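ok thread on packing for a long trip with one small bag bc three of you asked after the Stelport posts. typing this at the gate so bear with

been doing one bag since July. 2 weeks, then 6 weeks, same bag. the 6 weeks one was easier, go figure

first thing. weigh the bag EMPTY. mine was a Westex, lovely bag, ate a huge chunk of the allowance before I put a sock in it. sold it

shoes. wear the big ones. second pair has to be something you can squash. no you do not need the third pair, I know which ones you're thinking of

toiletries: bar soap, bar shampoo, toothpaste. everything else they sell where your going. Jirport has a pharmacy right by the bus station, open late, decent prices

laundry in the sink every other night. roll the wet stuff in a towel and stand on it. dry by morning unless it's humid, then good luck

chargers. one plug, two cables, done. I lost a whole pouch of adapters on the Waweru ferry and only ever replaced one of them

someone asked about cash, I keep 200 in small bills split between two places. never needed all of it. still do it

@ Bình Lã asked rolling vs folding. folding for anything thick, rolling for tees. for a hoodie lay it flat first, arms out, smooth the hood down, then sleeves in and fold up from the bottom 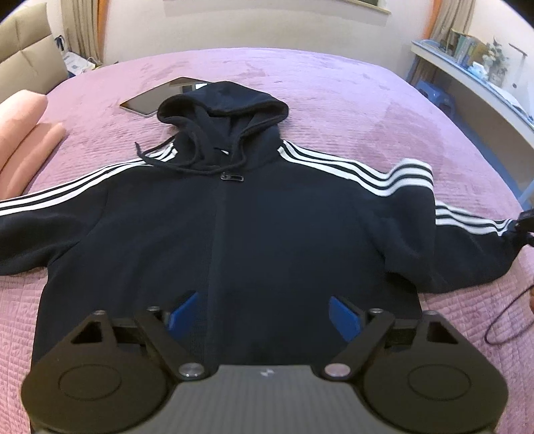

Vol. 2, no. 6

black is the right color for this btw. goes with everything, hides coffee. tuck the drawstrings inside before you fold or they catch on the bag zipper evry single time

wear it on the plane if the bag's tight. mine doubles as a pillow

meds and passport copy go in the pocket you can reach sitting down. not the bottom. ask me how I know

boarding now. will do the food stuff next time, drop questions below and I'll get to them when I land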